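Druletcombe Bin Day Calendar
Last touched 12/7/18

What is in it

bins.csv lists 1,551 addresses in Druletcombe and the color of bin each one should put out, by week. The council publishes the same facts as a PDF in which every street is a separate table and two of the tables are sideways. I typed them in over August, so you can guess what sort of August it was.

Columns

street, number, week, color, notes. Week is A or B. Color is green, brown or black. Notes is where I put things like "collected from the back lane, unless the lane is shut, which it is".

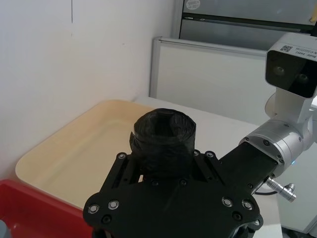 Known problems

Brermont Road changes its name halfway along and its bin day with it. I have followed the PDF, which disagrees with the sticker on my own bin. Flats above shops are missing. Holiday weeks are guesswork, mine and the council's.

Running it

python next_bin.py "Kallio Close" 2

It prints one line. If it prints nothing, you live in a flat above a shop.

License

Do what you like with it. If you build an app that gets 3,000 users, please have them write to you about missed collections and leave me out of it. Corrections are welcome as pull requests.

Kilian Haslinger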